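**3 August 2021**

## Vistach Press to bring back out-of-print book on small-town credit

Vistach Press will publish a new edition of *The Long Tab*, a short history of store credit and how it fell apart, in October. The book has been out of print for 10 years. Used copies have been hard to find at a normal price, and most public libraries in the Bouzid area that once had it no longer list it.

The new edition runs to 184 pages, a little longer than the old one. The main text is unchanged apart from corrected dates and two repaired tables. The extra pages are taken up by a new introduction, a list of further reading and an index, which the first edition lacked.

*The Long Tab* tells the story of a lending boom in a farm and mill district. For years, the general stores there let families buy flour, boots, seed and tools on account and settle up after harvest. The stores borrowed from wholesalers to do it, and the wholesalers borrowed from a small group of banks. When crop prices rose, everyone along the line took on more. Stores opened second branches. Families who had never owed more than a few weeks' groceries found themselves carrying a balance from one year to the next.

The book follows what happened after prices dropped. One wholesaler asked for its money early, the stores it supplied called in their tabs, and the tabs could not be paid. Most of the district's banks were closed within two winters. The author worked mainly from store ledgers, letters and court papers, and the chapters built on the ledgers are the ones readers tend to mention. They show the same households buying the same things month after month while the total at the bottom of the page keeps growing.

Vistach said it took on the title after requests from teachers who had been using photocopied chapters in economics and local history classes. The press bought the rights this spring along with those to four other books from a closed list. It plans to bring out all 5 under one series name, with matching covers. The other titles deal with grain storage, a failed canal company, early savings clubs and the sale of railroad shares by mail. No dates have been given for them.

The first printing of *The Long Tab* will be 2550 copies, all paperback. An e-book will follow, but the press has not settled on a month. There are no plans for an audiobook, partly on account of the tables.

### What has changed

Readers who own the first edition will find the chapter order the same. The chapter on wholesalers, often called the slow part of the book, has not been cut. Its long footnotes have been moved to the back. A map that was printed across the fold in the old edition, so that the middle of the district disappeared into the binding, now has a page to itself.

The press also looked at whether to convert the sums in the ledgers into present-day dollars and decided against it. The new introduction gives wages and rents for the period so that readers can make their own comparison. A day's pay at the mill and the price of a sack of flour are listed for each year of the boom.

Some of the book's claims have been questioned by later writers. The author blamed the wholesalers for most of the damage, and more recent work on the district puts more weight on the banks, several of which had lent heavily to their own directors. The introduction sets out that argument over six pages and does not take a side. The further reading list includes three works that disagree with the book outright.

### Where it will be sold

Zornero, which handles distribution for Vistach, will begin shipping to stores in the first week of October. Orders are open to the trade now. Individual readers can reserve a copy through their local bookstore or the press itself, and reserved copies will go out at the same time as store stock.

Libraries that order before the end of this month will get the trade discount without a minimum order. Schools can ask for a teaching packet, which has copies of six ledger pages and a set of discussion notes. The packet is free as a download, and a printed version will be sold at cost.

Paper supply has pushed back several of this year's smaller titles, and Vistach did not rule out a short delay. It said the cover stock for *The Long Tab* is already at the printer.

### Reading group
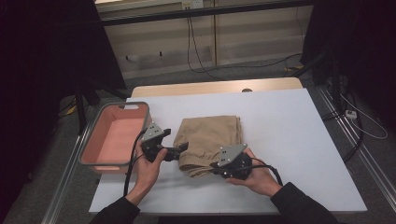 The Prondimel reading group in Bouzid will take up *The Long Tab* when the new edition comes out, following its summer book, a study of the household work that never shows up in national income figures. The second half of that study is made up of ordinary chores, each followed by a page on how it might be priced. Folding gets its own chapter, and a pair of tan pants folded into a bundle, with a pink plastic basket next to it, is the kind of job it tries to put an hourly rate on. The group will finish that discussion before moving on to the ledgers. Meetings are open to anyone and there is no fee. Members are asked to read the first three chapters of *The Long Tab* ahead of the opening session, and the group will hold a few loan copies for people who have not been able to get their own. The meeting date will be posted once the shipping date is firm.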